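Open Day at the Saltville Robot Workshop

Every September the workshop at Saltville opens its doors to school groups. Visitors watch a robot with two arms work at a table. Last year 154 students came through, in groups of 14.

A robot arm is built in segments, a bit like your own. The forearm joins the wrist, and the wrist joins the hand. Cables carry power and signals along the arm. Engineer Åsmund Haugen runs the demonstration and asks everyone to stay behind the line on the floor.
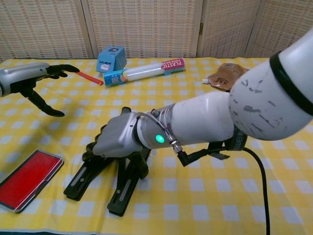 How does a robot know how far to close its fingers?

Sensors and motors in the hand send measurements to a computer. When the fingers meet an object, the motors have to push harder. The computer reads that change and tells the fingers to stop closing.

Household items are used for practice. A pen is thin, a box of food wrap is long, and a drink pouch is soft, so each one needs a different grip. Programmers test a new grip slowly before they raise the speed.

Each session lasts 23 minutes. Questions can be written on a card and left at the front desk.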